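Packing a Box by Hand: Inside the Ponham Manipulation Project

6 March 2023

The student manipulation project at Ponham started with a narrow question: how much demonstration data does a learned policy need before it can put small household items into a box without supervision? Yamila Rivadeneira, who leads the student team, and Yiğit Demirtaş, who teaches the course it grew out of, spoke to us between recording sessions.

The team records demonstrations with hand-held grippers. A student holds one in each hand and does the task directly, and the wrist-level video becomes the training input. The arm itself, a unit the students call Nirnwood, stays in the lab and is used only for evaluation.

"We tried teleoperation first," Rivadeneira said. "A single pick took long enough that people lost concentration. With the hand-held tool, the motion is close to what you would do anyway, and a session produces usable episodes from the first hour."

The target for the term is 900 episodes. At the time of the interview the team had 875 that passed its filter. An episode is rejected when tracking drops out, when the fingers leave the view during a grasp, or when the operator touches an object with anything other than the pads.

Demirtaş wrote the filter rules and has tightened them twice. "The first version let through grasps where the object was pushed against the box wall until it stayed in the fingers," he said. "A policy copies that. Then you put it on the arm and it pushes much harder than a person would."

Recording takes place in students' homes. The course requires at least 7 separate locations, and no location may supply more than a fixed share of the data. Rivadeneira argued for that rule after the August pilot, which was recorded entirely on one lab bench with a matte white surface. The resulting policy worked on the bench and failed at the next table over.

"Background matters more than I expected," she said. "Glass, patterned mats, coats on a sofa. All of it goes in. We do not tidy up."

Objects are chosen for awkward geometry. Power adapters are a regular item, as the prongs change the grasp depending on how the body lies.
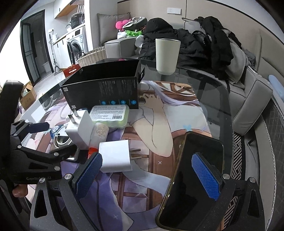
Small bottles are harder. Demirtaş said the clear ones cause most of the depth errors, and that the team no longer tries to correct them in processing. The policy is trained on color video alone, with gripper width and pose as the other inputs.

Two-handed episodes are labeled separately. In these, one gripper steadies the box or moves an obstacle while the other does the pick. Timing between the two streams has to match closely, and an early clock fault cost the team 9 sessions.

"We could have repaired them," Rivadeneira said. "It would have taken longer than recording again."

The next evaluation uses a table and a set of objects supplied by Midtbø, a student group working on the same task. Neither team will see the other's objects beforehand. Demirtaş will score both sets of runs from video, with a failed grasp and a dropped object counted as different errors.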